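## 3.2 Composition of the mixed pile

Household sorting studies usually begin from a shelf or a cupboard, where items already stand apart and most of their faces can be seen. The present work begins from the opposite condition, in which groceries and household goods have been put down together on one surface in no set order. We refer to this condition as a mixed pile. It is the normal state of a table after shopping has been unpacked in a hurry, and it is the state in which respondents to the Bonley household survey most often reported mislaying small goods.

Items were drawn from the Nishad stock list, which holds 100 entries divided into 7 groups by use. The list was compiled in January and was not revised afterwards. A pile was made up of 33 entries. Selection within a group was random, with the restriction that every group had to be represented at least once. Fresh produce was left out on grounds of spoilage. Glass was permitted, although bottles were checked for a tight cap before use.

Three properties were recorded for each entry before it was placed: whether the packaging holds its form when pressed, whether the item can stand unaided, and whether its longest side exceeds twice its shortest. The third property proved the most useful in describing how a pile settles. Long rigid items act as a ridge against which softer goods come to rest, and they divide the surface into regions that are difficult to see from a single side. Soft packs have a different effect. They spread over or against their neighbours and hide small boxes, in some cases completely.

Piles were built on a cloth-covered surface to limit sliding, with a folding screen behind it to give a plain and constant background. No item was arranged by hand once it had been put down, and bottles that fell over were left lying. The resulting layouts therefore contain upright and fallen bottles together. Both conditions were retained in the coding scheme, as the label of a fallen bottle is often turned away from the viewer.

Figure 4 shows one pile from two viewpoints. The yellow piece with the row of round holes is the long rigid item in this layout.
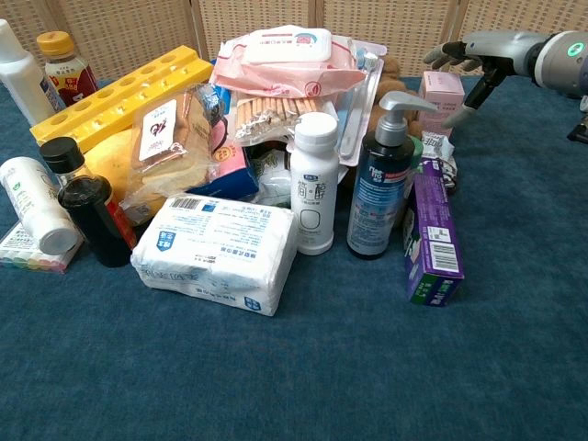
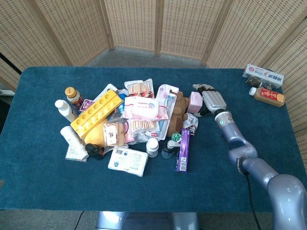 **Figure 4.** Mixed pile of household and grocery items in front of the woven folding screen.

Coding followed the Jeller scheme with one change. The original scheme assigns an item to a single layer, counted from the surface upwards, which presumes that items are stacked flat. Leaning items do not fit this assumption. We added a category for goods that touch the surface and are also supported by another item. Where two coders disagreed on the category, the item was marked as leaning.

Visibility was coded separately on a scale of 3 levels (open, partly hidden, hidden) and was judged from each viewpoint independently. An item could accordingly be open from one side and hidden from another. The Gullon index, which is used in Section 4 to compare piles, is computed from the visibility codes alone and takes no account of size or weight.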